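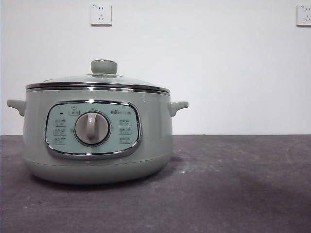
4. First use and cleaning

Read this section before you trust the quick card in the box. The card says the Vadis is "ready in minutes." It isn't, unless you like the taste of factory dust.

4.1 Before the first meal

1. Take out all packing paper, including the sheet under the inner pot. People miss that one.
2. Wash the lid and inner pot by hand. The card calls them dishwasher safe. We have our doubts about the knob screw and would keep the lid out.
3. Dry the underside of the pot fully.
4. Fill to the 2 line with plain water, run on High until it boils, then let it cool and pour it away.

Note: A faint smell on this first run is normal. A strong smell on the third run is not, whatever the store tells you.

4.2 Checking the knob

1. With the lid cool, hold the knob and try to turn it.
2. If it moves, tighten the screw from inside the glass. Finger-tight plus a small turn is plenty.

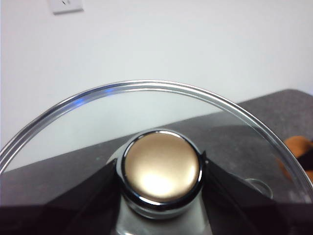

Fig. 6. Glass lid and center knob.

CAUTION: Do not put a hot lid under cold water. "Tempered" does not mean it can't break - it means it breaks into smaller pieces.

4.3 Rice and stew

The recipe leaflet gives 300 ml of water for every rice. Heather Tautahi, who tested these steps for us, got chalky brown rice that way and went up to 400 ml. Start there for brown and judge for yourself.

The stew timer stops at 60 minutes. For tough cuts that is optimistic, so plan on setting it again.

Note: "Keep Warm" is for holding food that is already hot. Don't use it to reheat leftovers.

Section revised 4/3/19, L. Lobo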